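Flesbridge Woodworkers Board > Finishing > Mineral oil or hardwax oil on a maple top?

plankton26
Joined: March
Posts: 37

I have a glued-up maple panel that is going to be the top of a small kitchen cart. It will get bread dough on it, some vegetable chopping, and coffee cups every morning. I sanded to 180 and stopped there until I know what I'm putting on it. My father always used plain mineral oil from the drugstore. The guy at the counter in Pondcombe told me to use Gruvo hardwax and forget about mineral oil completely. The can isn't cheap. Which way would you go?

sapwood_sal

Mineral oil. You can fix it any time with a rag. If you cut on a hardwax finish you get scratches through it and then you have to sand the whole thing to blend it back in.

dovetail_dan

Disagree with Sal. I have had hardwax on my own counter for two years and I spot repair it all the time. Scuff the bad area with a gray pad, wipe on a very thin coat, buff it off. You can't find the spot afterward unless you get down and look across it at the window. Mineral oil never cures. It leaves a greasy feel and a coffee cup will leave a ring in a week.

sapwood_sal

A ring comes out with a little water and a sanding block. And if it feels greasy you didn't wipe off the extra.

plankton26

Should have said more about the wood. It's a strip glue-up, long grain up, not end grain. A lot of figure in the middle of it, more than I expected for what I paid, and one knot.
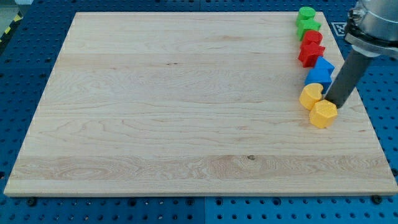 I'm worried about blotching. I tried oil on a cutoff and the curly parts went darker than the rest. I didn't mind the look but my wife wasn't sure. The cutoff was only sanded to 120, so maybe it isn't a fair test.

mrs_urquhart

Sand the cutoff the same as the panel and try again. 120 on figured maple will drink oil wherever the grain turns up. Go to 220 on both, then wet the surface with a damp rag, let it dry overnight and knock down the fuzz with the same 220. It will still go a bit darker in the figure. That's how figured maple is supposed to look.

Is the knot tight? Push on it with a thumbnail. If it's solid leave it alone. If there is any crack around it, put thin CA glue in before you oil, because glue won't hold well after.

plankton26

Knot is tight. I tapped it and it sounds the same as the wood next to it.

dovetail_dan

Don't go to 220 if you're using hardwax. The Gruvo can says to stop at 150. Too smooth and it doesn't soak in.

mrs_urquhart

I've gone to 220 with theirs and had no trouble, but follow the can if you like.

tailvise

One thing missing here is the underside. Whatever you choose, put the same number of coats on the bottom. I made a maple top for my sister and only did the show side. By July it had cupped enough that a pan rocked on it. Also slot the screw holes where it attaches to the cart so it can move across the width.

sapwood_sal

Good point on the slots. I use figure-8 fasteners.

dovetail_dan

Those are fine for a top that size.

plankton26

Didn't know about the bottom. I had planned to glue it straight to the aprons, so thanks for catching that.

I did the cutoff over at 220, half oil and half hardwax from a sample pouch. The difference between the two is smaller than I thought. The oil side is a little more yellow. I'm going with hardwax, 2 coats top and bottom, and a separate board for the knife work.

sapwood_sal

If you're using a separate board for knives then hardwax is okay. I still wouldn't chop on it.

mrs_urquhart

Give it a full week before the coffee cups. Lay the rags out flat outside when you're done with them, don't ball them up in the trash.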